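Keeping a Household Spreadsheet in Working Order

Filed under: Home Office Tips, Spreadsheets

By Spyros Dervishi 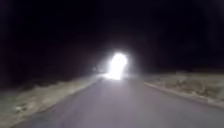
LUKHOLM, 25 December 2021 - Most household workbooks fail slowly. A column gets a second purpose, a total is typed over, and by the end of the year the figures no longer agree with the bank. The following settings apply to any current spreadsheet program.

Keep one row per transaction and one fact per column. Date, payee, category, amount and note are enough. Do not leave blank rows between months, as sorting and filtering may stop at the gap.

Enter dates as dates. If a date sits on the left side of the cell with no alignment set, the program has probably stored it as text. Retype one cell to confirm, then convert the column with the text-to-columns command.

Put the category names on a separate sheet and point a validation list at them. My own file has seven categories. "Groceries" and "Grocery" will otherwise be added up separately.

Convert the range to a table before writing any formulas. A total that refers to rows 2 through 616 will ignore row 617. A table reference extends itself as rows are added.

Freeze the header row. In a sheet of 2000 rows the column titles are needed at the bottom as much as at the top.

Do not merge cells. For a title that spans several columns, use Center Across Selection, found under the alignment settings.

Use a bill reminder column with conditional formatting. The rule compares the due date with TODAY() and shades anything due within 30 days. Add a second condition that skips rows marked paid.

Lock the formula cells and leave the entry cells open - protection does nothing until it is switched on for the sheet. A password is optional. Ramiro Soler suggests leaving it off in a shared file, and I have done the same.

Save a dated copy before any large sort, and select the whole table first. A single column sorted alone cannot be put back once the file is closed.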